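What the Quote Leaves Out

Bergþóra Oddsson has a folder on her desk with three quotes in it, and she has stopped opening it. "I know what they say," she told me. "They say the arm costs this much, the gripper costs this much, and then there is a line at the bottom called integration with a number that somebody rounded."

She runs purchasing for Hillar, a shop that packs kits of parts for furniture makers. Most of the work is moving small pieces out of bins and into trays. Hillar has been thinking about automating one station since February, and Oddsson was asked to put a budget together. She was told it would take a week or two.

I went in expecting the usual story, in which the careful buyer hesitates and then comes around. She hasn't come around. She hasn't said no either, and I found her reasons more useful than most of the brochures I've read this year.

Her first complaint is with the demonstrations. "Every demo I was sent used brand-new bins. White light, clean parts, everything laid out like a place setting. Our bins have been dropped. They've been dragged over concrete. I want to see the thing reach into a bin like ours." When she asked Brinberg, one of the three bidders, for a trial in a worn bin, the sales rep asked her how worn. She sent one over.

The person who has run most of the trials for her is Valter Caldeira, an independent integrator who gets paid by the day and so, as Oddsson points out, has no arm to sell. Caldeira is blunter than she is. He thinks the arm is the least interesting purchase on the list. "You can argue for a month about which arm," he said. "Then you spend the next six on clamps, hoses and the bin. Nobody puts a clamp in a capital request."

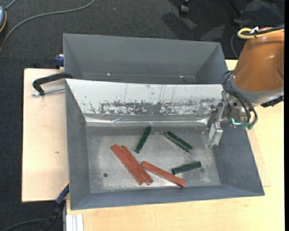 4 min read

Caldeira's test parts are plain bars, the long ones red and the short ones green, tossed into a scuffed gray bin that is clamped to the table. He likes bars because they settle against one another. "Two of them lie flush, side by side, and where do your fingers go? A salesman will give you a pick rate. Ask him what the rate is for that pair." He also pays attention to shine. A metallic floor and a wrinkled, glossy strip in the corner can throw back bright streaks, and he wants any vision system he recommends to be tested against that before money changes hands.

I asked whether that wasn't a problem solved years ago. He shrugged. "Solved in whose building?"

The money is where Oddsson gets going. Her first draft of the budget had one figure for tooling, $2,000, which she had taken straight from a quote by Govindasamy. She now considers it fiction. The figure covered the gripper fingers and nothing to hold the work in place, no spare hoses, no second set of fingers for when the first set wears. Caldeira's own list of small items for the same station came to $1,394 before anyone had touched the gripper. "So it isn't that they lied," she said. "The number was right for what was in it. I just didn't know what wasn't in it."

She has since changed how she asks. Bidders get a sheet with 7 questions on it, and most of them are dull. Who pays for the second visit? What does a replacement hose cost, and who stocks it? If we change the bin, does the program change, and is that billable? Hamby answered all of them in writing. Brinberg answered by phone, and she doesn't count that as an answer.

The other figure she distrusts is her own. To justify the station, Hillar's managers assumed 2,000 hours of use in the first year, a full shift with hardly a hiccup. "Where did that come from? It came from multiplying fifty by forty," she said. "There's no changeover in there, no waiting for a part. I wouldn't budget a person that way." She reran it with long stretches of downtime and the payback date slid off the end of her spreadsheet.

Caldeira doesn't entirely agree. He thinks she is pricing the first station as if it would be the last. A lot of what a shop pays for early is learning, he said, and the second cell is cheaper when the same people build it. Oddsson has heard this argument. "Everybody's second one is cheaper," she said. "I've only been asked to buy the first."

What would get her to sign? She wants a trial at Hillar, with Hillar's parts, run by Hillar's people after the integrator has gone home. She wants the bins included in the price. And she'd like a service rate fixed for longer than a year, which only Hamby has been willing to discuss — and then only if the order goes in before summer.

I pushed her on that last point, because a deadline on a quote is an old trick. She agreed that it was. She has asked for the extension in writing and was still waiting when we spoke.

The folder was still on the desk when I left, under a box of drawer slides.

Posted 5/23/20 in Shop Planning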